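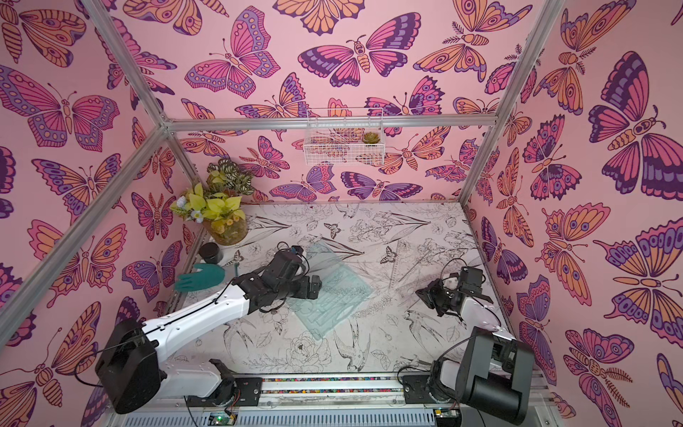 **Subject:** Re: [landforms-talk] Why does the Halliday bend twice above Landdale?
**Date:** November 2020

> I've been looking at the topo sheet for the stretch between Landdale and
> Nasgate and I can't make sense of the river. It comes down the valley
> perfectly straight, then swings hard east, runs along the foot of the
> ridge, and swings back south again before the gap. The low ground is
> all on the west side, so why doesn't it just go that way? Is it a fault?
> Also, does anyone know if the gravel pit on the Wedberg road is still
> worth a visit?

Oh, I'm so glad somebody asked about this, because it's my favorite bit of river anywhere!

Short version: I don't think it's a fault, I think it's ice. The low ground on the west side is the old valley. The Halliday used to go straight down it and come out well to the west of where Nasgate is now. Then the last glacier pushed a big plug of till and gravel across the mouth, and the water backed up behind it until it found the lowest notch in the ridge (your "gap"). Once it started cutting down through that notch it was stuck there. By the time the ice was gone the new channel was lower than the top of the plug, so it never went back.

If you have the 1:24,000 sheet, look for the 900 foot contour west of the river. It makes a long, lumpy loop right across the old valley, and that loop is your plug. Then follow the little creek that starts on the far side of it. It's a tiny thing, you can step over it in August, and it sits in a valley wide enough for a river many times its size. Geographers call that an underfit stream, and once you know the word you start seeing them everywhere.

The well records back this up, too. The county has logs for a lot of the farms out there, and on the ridge side the drillers hit bedrock at 15 feet. Out in the middle of the low ground there's one that went down 231 feet and was still in sand and gravel. You don't get that kind of depth without a buried valley under you. (I have the log copied out somewhere and can post it if people want it. My handwriting is bad but the numbers are readable.)

I should say that the straight stretch above Landdale might be a separate story. There's a set of joints in the sandstone running the same direction, and it would be easy for a river to follow them. So you may be partly right about the rock having a say, just higher up than you were thinking.

On the gravel pit: yes, go! The upper face has slumped quite a bit, but the lower one still had good sloping beds when I was there in February, all dipping south, the way you'd expect where meltwater was dumping its load into standing water. Park at the wide spot past the Wedberg turnoff and walk the last 2 miles, as the track is badly rutted. Ask at the farm before you go in. Bring a hand lens and a bag for pebbles, and look for the pink granite ones, which have no business being in this county at all and must have ridden down from the north.

Does anyone have an older sheet that covers the west side? Mine stops right at the creek, and I'd love to see where the old valley goes after that.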